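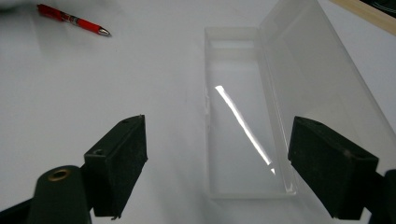 Red pen and the clear box, lid open.

Hi all, quick one before I run for the bus.

Chie Tsuji wrote:
> Is the Cestholm pen swap still on for July? And do we post
> our own or does Hiyori collect?

Still on. Hiyori Hamada collects at the Brollthorpe library, Thursday, 6 pm. Can't make it, post to her, padded envelope please. Last year 2 arrived leaking, grey ink right thru the label.

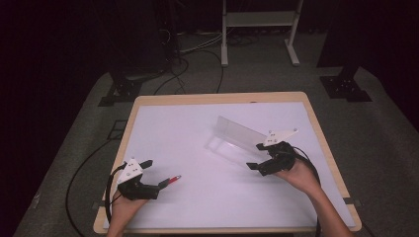
Colours: red is short again, plenty of blue. If you've a spare red put it in. No fountain pens unless emptied first. Write your name on paper tape, not on the barrel, it never comes off.

To bring Thursday:

- pens, capped
- a box with a lid, any size that shuts
- your swap list, printed if you can, my writting is bad enough without yours
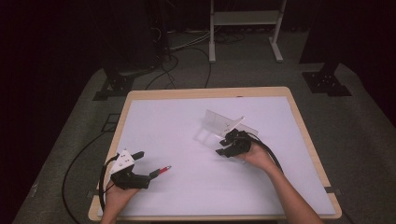

- gold coin for the tea

Chie, can you bring the Tuva notebooks? Will answer the rest tonight.

Virk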